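July
By Neelam Bhatia

4. Drying and folding

Clean the lint filter on your Zendero dryer before each load. Light cottons take 20 minutes on Low.

1. Take shirts out promptly and lay each one on a padded surface. 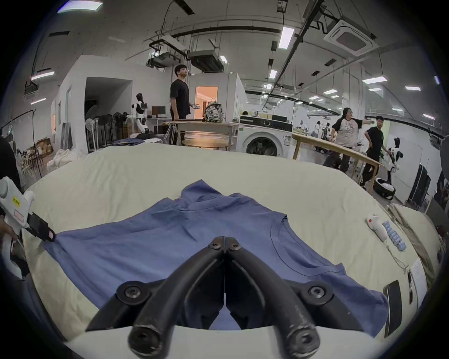 Blue T-shirt laid out on a padded sheet.

2. Smooth the body from the collar down, then fold in the sleeves.
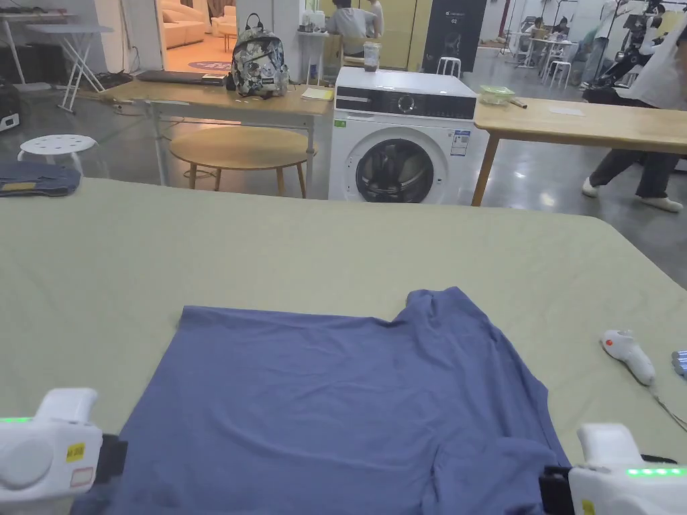

3. Jeans and other heavy items go back in for 16 minutes – check the waistband by hand.

CAUTION: Empty all pockets before loading. Batteries, pens and phones can damage the drum. 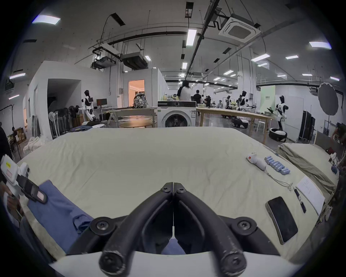 If the drum rattles, press Stop and wait for the door to unlock. Colour transfer on the seal wipes off with a damp cloth. Descale after 300 loads.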